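Section 5: Posting a Breaking News Item

Welcome to the part of the guide everybody skips ahead to! Once your Woltley desk account is live and your station logo is loaded, you can push a local news item to the website, the phone app and the on-air crawl from one form. It really is quick once you have done it a couple of times, and it is a lot of fun to see your first one go up.

Before you start

Have these ready: the name of the agency that gave you the information, the time you spoke with them, and a phone number where the duty editor can reach you for the next hour. If you are working from a scanner call alone, stop and read Section 7 first. Scanner traffic can be saved as a draft but it cannot be published.

Creating the item

1. Sign in and choose New Item from the left-hand menu. The form opens with the cursor in the Headline box.

2. Type the headline. The crawl cuts off anything past 200 characters, counting spaces, so keep an eye on the little counter under the box. It turns orange when you are getting close.

3. Pick a county from the Location list. You can pick more than one! Storm stories nearly always spill over a line, and readers in both places will thank you.

4. Choose a Category. Accidents, Weather, Fire and Courts each carry their own color on the app. If you choose Accidents, a second box called Next of Kin appears.

5. In Next of Kin, select Notified, Not Notified or Unknown. The Name field stays locked unless you select Notified.

CAUTION: Do not type a person's name in the Headline or Body to get around a locked Name field. The form does not check those boxes, and the app alert goes out the moment you publish. It cannot be called back from phones.

6. Write the body. The limit is 3000 characters, and most first reports run far shorter than that. Put what you know in the first two sentences, then say who told you.

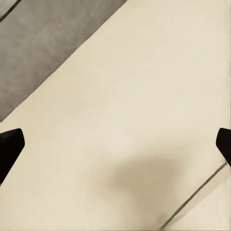

Hoi-yan Mak

7. Fill in the Source line. Use the agency and the title of the person you spoke with, for example "county coroner's office" or "fire department spokesperson." Leave initials and nicknames out of it.

8. Click Preview. You will see the item three ways: web, app and crawl. Read all three out loud if you can stand the looks from the next desk (I do this every time and I still catch things).

9. Click Send to Editor. The item turns yellow in the queue. When the editor approves it, it turns green and goes live within 5 seconds.

Note: Stations on the Grandmont feed will see a fourth preview tab marked Radio. Leave it alone unless your station reads copy on air, in which case click Expand Numbers so that ages and street numbers are spelled out for the announcer.

Updating an item

Details change fast on a breaking story, and this is where the form really shines. Open the live item and click Add Update. Your new text goes on top with its own time stamp, and the older text stays underneath. Do not start a second item for the same event. The app treats it as a separate alert, and readers will think it has happened twice.

If you are updating after midnight, check the Day field. It fills in with the current day, so an accident from the evening before can end up dated wrong.

Correcting a mistake

1. Open the item and click Correct.
2. Change the wrong text. The old wording is kept in the log, where only editors can see it.
3. Write one plain sentence in the Correction box saying what was wrong and what is right.
4. Click Send to Editor.

CAUTION: Delete removes the item from the website but not from the crawl. To clear the crawl, open Crawl Manager, find the item and click Pull. Do this first, then delete.

If the queue does not move

Give it a minute, then refresh. If your item is still yellow, phone the duty editor. For trouble with the form itself, such as a frozen counter or a missing county, write to Pui-shan Kwok at the Woltley desk and include the item number from the top right corner.

Next: Section 6, Adding Photos and Credits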